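Print
E-mail

Dullville Community Esports League
Progress report to the Forkbridge Youth Recreation Fund
November 12, 2019

Prepared by Babatunde Ekpo, league coordinator

Where we are

We are past the halfway mark of the season and I'm very happy to tell you that all eight teams are still in it! Last year we lost teams before the break, so this means a lot to everyone who plays. Every team has kept a full roster plus at least one substitute, and most of them have found their own practice times outside league nights.

The matches have been close, too. Edet and Zunel, who finished well apart on the table last season, have met twice and taken one series each. The second went to the final map and the noise in the hall was something else (the neighbours were very good about it). Both sides have players who had never been on a team of any kind before they signed up with us.

What the grant has paid for

The largest share went on network gear, as set out in our application. We replaced the old switch and ran proper cabling to both rows of desks, and the lag complaints have dried up. We also bought headsets, spare mice and a second monitor for the casting desk, which lets one person watch the game while the other keeps an eye on the stream. Almost $500 is left in the equipment line. We'd like to hold it for repairs through the winter and will send the receipts with the final report.
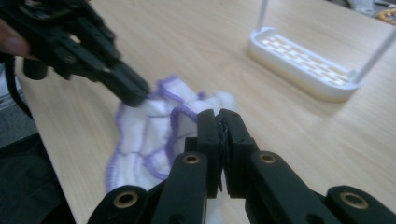 Coaching and casting

Two of our older players have taken on coaching the beginner squads. They run a short session before each match night, mostly on communication and map awareness, and they go over recorded games with anyone who wants to stay behind. I sat in on one and learned a fair bit myself.

The casting group has been the surprise of the season. Kids who were too shy to enter a team are now calling matches live, with their own notes on each player — and they're good at it! We had planned for one pair of casters and now have a rota.

What has been harder

Scheduling around school exams took more work than we allowed for, and one round had to be pushed back. Girls' sign-ups are up on last year but still lower than we hoped. We have started an open practice hour with no team commitment, and a few of the newcomers have already asked about joining a roster.

Next steps

The regular season picks up again after the holidays, with playoffs and the finals day in April. We would love to have someone from the Fund there to present the trophy. Please let me know which dates to avoid and I'll work the draw around them.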